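Bravden workshop, booth notes, July
9:40 am, second coffee

Paper is up on all three walls and I'm calling it finished, even though I can still find every spot where I went wrong. Floor stays the beige marble pattern. Small stuff is out of the box and I spent most of the morning with it, so these notes wander between walls, floor and earbuds. 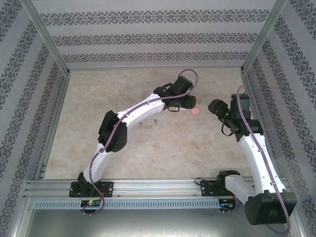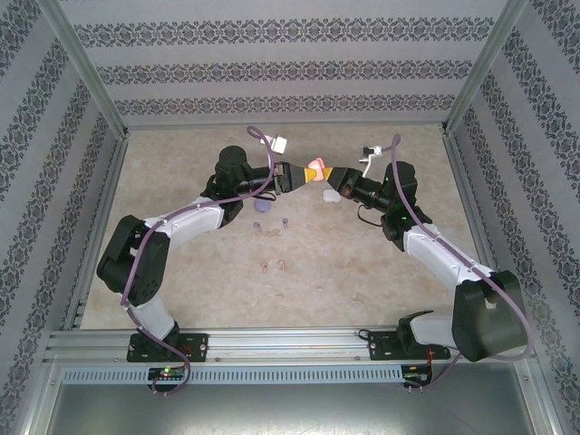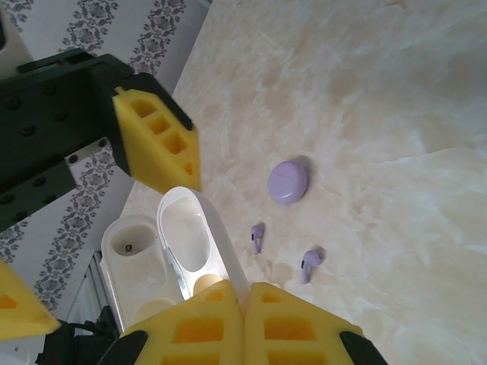
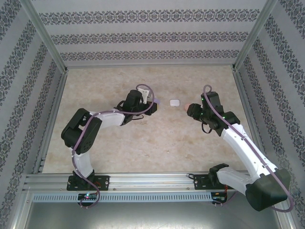 Photos: Lilian Nyaga / Bravden workshop

OK, wallpaper first. It's the gray damask from Tekent, batch 2233, and I'm writing the batch number down in big digits because last time I didn't and we ended up with two grays that only matched at night. I hung it so the bands run level across the back and carry on around both sides. Getting them to meet at the back corners took me most of an afternoon! The aluminum posts cover a lot of sins there, thank goodness. If anyone re-hangs a side wall, start from the back corner and work toward the front, and let the front edge be whatever it wants to be.

Paste was the Ochoa ready-mixed. It's fine. It grabs faster than I like (you get one slide, maybe two, and then it's staying put). Lid goes back on between strips or it skins over. I left half a tub on the lower shelf with tape on the lid.

Lilian still thinks the pattern is too much. She wanted plain. I keep telling her that plain walls show every thumbprint and she keeps telling me to wash my hands, so we're stuck there. I do think she has a point about the dark motifs right down by the floor, it gets busy at the bottom. Might try a plain strip along there next time we have the roll out.

Now the small things. The little pink ball is lovely against the beige, you spot it right away. My worry with any ball is the floor being out of level, and I haven't put the long level on it since the walls went up. To do.

The earbud set is the one I fussed over. White case, lavender buds, and a round lavender puck thing in the same family of color that I'm just calling "the puck" until somebody comes up with the right word for it. White on a mottled beige floor is a softer contrast than I expected. The lavender holds up better. With the lid open you get that shiny inside of the case, and glossy white picks up every bit of light, so go easy with the lamp.

Cleaning: dry cloth only on the case. I had the 2000 grit out for a rough edge on a different bit of plastic and caught myself reaching for the case with it. NO. Put it back in the Skilberg drawer, bottom left, under the masking tape.

Storage: buds, case and puck go in the small lidded tub, ball goes in with the other round things in box 18. Please don't put the ball in with the earbuds, I had to go hunting for it under the bench once already.

Left to do:
level on the floor, both directions
press down the lifting seam on the right wall, front end
ask Tekent if they have any more of 2233 before it's gone
new blade for the trimming knife
find a name for the puck

Stopping for lunch. Seam after that, if the paste hasn't gone hard on me.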